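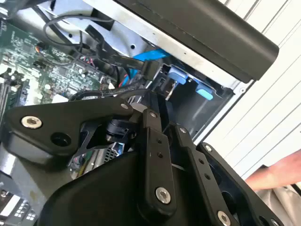 *Fig. 6. Hex-socket bolts in two sizes on black metal plates.*

## 4. Bolting up the loom frame

This is the fun part! By the end of this section your Altholm will stand on its own feet and look like a loom, and you'll be one evening away from your first warp. You need the two hex keys from the bag marked B, a soft cloth, and a level floor.

All the bolts in the frame are hex-socket bolts. The long ones go through the side posts and the short ones hold the treadle bracket. Lay them out on the cloth before you start (they roll).

1. Stand the left side frame upright with the stamped "L" facing out. Have a helper hold it, or lean it against a wall.
2. Slide the lower cross beam into its slot and start a long bolt by hand. Three full turns is plenty for now.
3. Do the same with the breast beam, then the back beam.
4. Bring in the right side frame and start its bolts by hand too. The whole thing will wobble like a newborn calf at this stage, and that's fine.
5. Measure corner to corner both ways across the front. Each diagonal should be 139 cm. If one is longer, push gently on the long corners until they match.
6. Tighten the bolts with the larger key, working crosswise: lower left, upper right, lower right, upper left.
7. Measure again. If the numbers have drifted, back every bolt off half a turn and repeat from step 5.
8. Fit the treadle bracket with the short bolts and the smaller key.

> **Caution:** Push the key all the way into the socket before you turn it. A key that's only halfway in will round the corners, and drilling out a rounded bolt is a miserable way to spend a Saturday.

> **Note:** Kits shipped before November have 23 short bolts in bag B. Later kits leave out the spares, so don't worry if your bag looks lighter than a friend's.

### Hanging the beater

Hook the beater onto the top pins and let it swing. It should come to rest in the middle. If it hangs to one side, move the pin on that side up one hole. For a crisper beat on rugs, clip the 500 g weight under the beater rail. I love it for thick wool, but take it off for anything fine.

### When to check the bolts

New wood settles. Snug everything up after your first 2,000 picks, and again whenever the seasons change and the house dries out. A creak on the back beam is the usual sign that one has worked free.

Maiara Quintana's tip: rub a little beeswax on the threads of the long bolts. They go in smoothly and come out just as well when you need to move the loom through a doorway.

Next: Section 5, Tying up the treadles.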